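# Color Loss in Cotton Shirting Under Repeated Home Laundering

Morenike Aliyu
Textile Science Project, Dirkstead College
25 May 2021 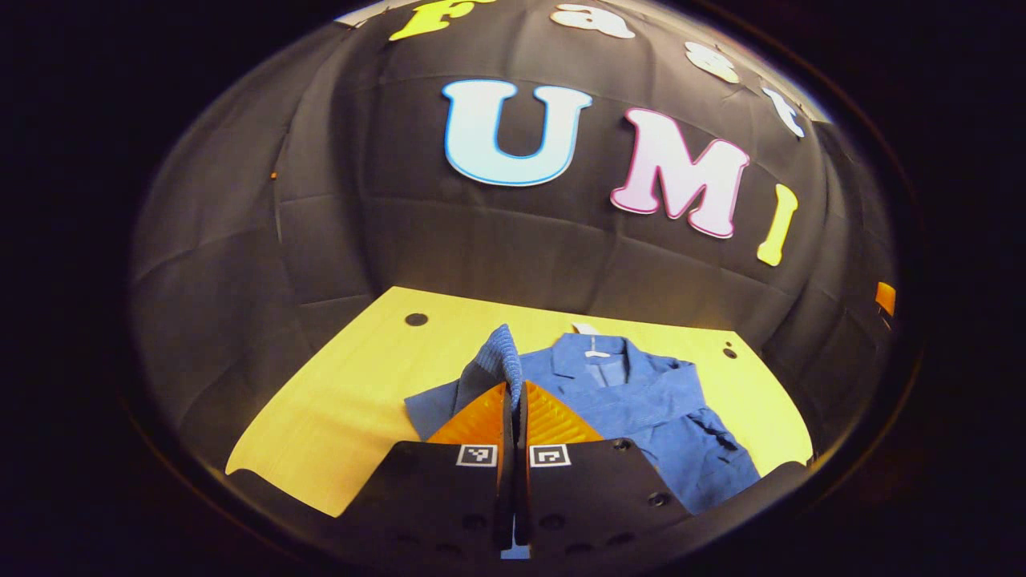 Reactive dyes bond to cellulose and are generally considered fast to washing. Loss of color in use is still a common complaint with woven cotton shirts, and it is usually put down to water temperature. This project compared the effect of temperature with that of detergent type on one dyed fabric.

## Materials

The fabric was a plain weave cotton shirting supplied by Wutura in a single dye lot. Forty-eight test pieces were cut from the same roll, and one further piece was kept unwashed in a dark drawer as the reference, giving 49 in total. Edges were overlocked to limit fraying.

Two detergents were used. Tamuno is a powder containing an oxygen bleach. Buvent is a liquid sold for colored fabrics and contains no bleach. Both were dosed by weight according to the pack instructions for soft water.

## Method

The washed pieces were divided equally among four groups: each detergent at a cool setting and at a hot setting. Each group went through 13 cycles in the same front-loading machine, with plain white cotton ballast added to bring every load to 3 kg. Spin speed was fixed at 898 rpm. Pieces were dried flat indoors, away from direct sunlight, and pressed before measurement.

Color was read with a bench spectrophotometer at three points on each piece and averaged. The difference from the reference was calculated as delta E. Readings were taken after the first, seventh and last cycles.

## Results

All four groups lost some color after the first cycle. This was expected, as unfixed dye left from manufacture is removed in early washes. The groups then separated. Pieces washed hot in Tamuno changed most, and the change continued up to the last reading. Pieces washed cool in Tamuno changed more than those washed hot in Buvent. The two Buvent groups could not be told apart by eye.

Pilling was not measured, but surface fuzz was noted on all washed pieces and may have affected the lightness readings.

## Limitations

One fabric and one dye lot were tested. The machine's actual water temperature was not logged, and in March the inlet hose was replaced between the sixth and seventh cycles. Collars and cuffs wear faster than flat fabric and were not represented. A repeat using finished garments would need a way to measure along folded edges, where the present instrument does not sit level.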